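Storing apples over winter without a cellar?
Posted by Ullness in Fruit and Veg

We've had a bumper year from our 2 trees and I'm thrilled, but I have no idea how to keep them all! There's no cellar here, just an unheated garage and a bit of loft. Last September I piled them in a bucket and half had gone brown before Christmas. Do they need wrapping? Can different sorts go in together?

Brennan
Garage, every time! Lofts swing from warm to freezing. Pick on a dry morning, keep only the perfect ones and don't let them touch — one bad apple really does spoil its neighbours. Wine shops often give away boxes with dividers in, and they're brilliant for this, one apple per slot. Tatty dividers are fine. I got almost 200 through to spring that way and they were still lovely in crumbles.

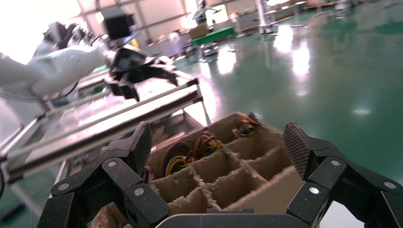 Tekus reckons wrapping is worth the bother for late keepers, a half sheet of newspaper round each one, but says early apples won't last whatever you do, so eat those first or stew and freeze them. Keep the sorts apart too, and well away from potatoes or everything ends up tasting of earth.

Plulutov
just make cider

Ullness
Thank you all, off to the wine shop this afternoon! Might try a bit of cider with the bruised ones as well — does it need a proper press?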